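4.3 Clearing and wiping the work table

The Kakska table has a pale top, and pale tops show everything. The brochure calls the surface "self-renewing." We have used ours daily since September and have yet to see it renew anything. Plan on wiping it.

Before you start

Take everything off the table that you don't want damp. Lock the height lever. The lever clicks before it is fully home, so push past the click and lean on the table to check.

1. Brush off crumbs and grit with a soft brush. A cloth drags grit across the top and leaves fine scratches.

2. Mix one capful of plain dish soap into a bucket of warm water. The Gison cleaner sold with the table (part 3029) also works. Halfdan Ingvarsson tried both on the same top and could not tell the halves apart, and the soap costs a good deal less.

3. Wipe from the back edge toward you, then rinse the cloth and go over it again.

4. Dry with a towel. Do not leave it to air dry, whatever the label under the top says.

CAUTION: No bleach, no acetone, no scouring pads. The "stain eraser" pads count as scouring pads.

NOTE: Marks left by pens usually come off with rubbing alcohol. Marks left by hair dye do not come off with anything we know of.

4.4 Trays

Trays go in the top rack of the dishwasher. They are described as safe for the bottom rack too. Two of ours came out bowed.
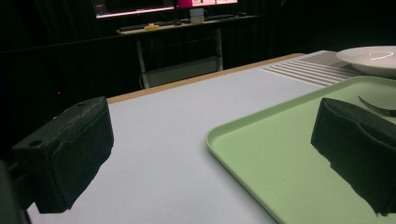 Fig. 12. Table top with mint-green tray.

5. Set the tray down flat and press each corner in turn. If it rocks, leave it under a heavy book overnight. Sometimes this helps.

6. Order new trays as part 237. Part 109 in the older leaflet is the lid, and the lid does not fit all trays.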